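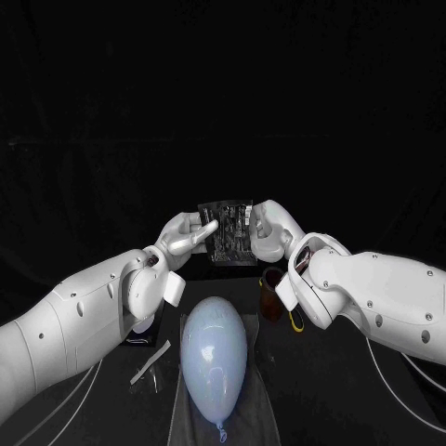
Can they do chores yet? Balloons, packets, laundry and the rest

Posted in: Home and Shop Automation

gravelpit_32
OK so I've been going back and forth with my brother-in-law about this all month and I need some outside opinions. He's convinced we'll all have a two-armed thing in the kitchen by next September. I run a small party supply shop and I'd be first in line if he was right, because half my day is fiddly hand stuff. Opening packets. Tying balloons. Getting one bag off a stack when they've all stuck together. I've got a Zuvia floor scrubber in the back and it's great, but it's a floor scrubber. It goes where floor is. Is anybody here using a machine with fingers for real work, or is it all still demos?

tapeandtwine
Depends what you call work. We've got a Heltik arm on the packing bench and it moves 260 cartons a shift without complaining. But every carton is the same size and shows up in the same spot. Hand it a foil pouch and you'd be there till supper.

mossback
I'll disagree with the gloomy crowd before they get here. Hands have come a long way. Five years ago you got a two-finger clamp and you were grateful. Now you see pairs of proper jointed hands meeting in the middle over a table, and to me that's the whole ball game, because so many chores are two-handed. One hand holds, the other one does the thing. Peeling, tearing, buttoning, knotting. I wouldn't bet against it.

gravelpit_32
See, the two-handed part is where I get stuck. Think about a balloon. You pinch the neck, stretch it over two fingers, tuck the end through and pull, and the whole time the thing is trying to squirt away from you. I can't even explain how I do it – I've tried to teach three summer kids and it took each of them a week of popping.
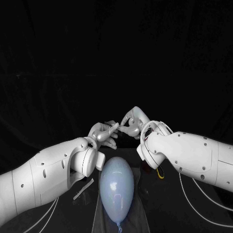
And a week is pretty good for a person! If a machine could learn it in a month I'd still be happy, as long as it didn't forget when I switched to a different size. My worry is the fingertips. I know a balloon is about to go by how it feels, and I don't know what a plastic fingertip knows.

tapeandtwine
That's my point about pouches too. The little notch is never where you expect. You feel for it.

oldfusebox
Price, people. I asked Sonderley for a quote on one arm with a basic gripper, installed, and they wanted 800 a month plus 3000 up front. For one arm! You said you need two. I can hire a high schooler who also answers the phone.

mossback
The high schooler goes to college, though. And that's today's price. My first label printer cost a fortune and now they're practically giving them away.

oldfusebox
A label printer never had to pick up a balloon.

quillback_lane
Home user here, so take this with salt. I have a Bognár mower and a robot vacuum and I love them both, but I spend a good ten minutes picking up before the vacuum can run. Socks, cords, the dog's stuff. That's the chore I want gone. I don't care if it's slow. It can take all night putting things in a basket as long as it leaves my phone charger alone.

mossback
Slow is underrated. Everybody judges these things against a person in a hurry. If I'm asleep, who cares?

gravelpit_32
Slow works at home. In my shop there's a mom at the counter who needs two dozen by 4 pm and the kid is already crying. But I could see it doing prep overnight – sorting ribbon, filling favor bags, that kind of thing. I'd pay for that. Not 800 a month, but I'd pay.

tapeandtwine
Favor bags might be a decent first job if your fillers are all hard little objects. Put them in trays so it always knows where to reach. I'd keep the balloons for yourself for now.

gravelpit_32
Trays I can do. Anybody know if Heltik rents by the month? Their site just wants my phone number.

tapeandtwine
They do, three month minimum. Give them a number you don't mind them calling.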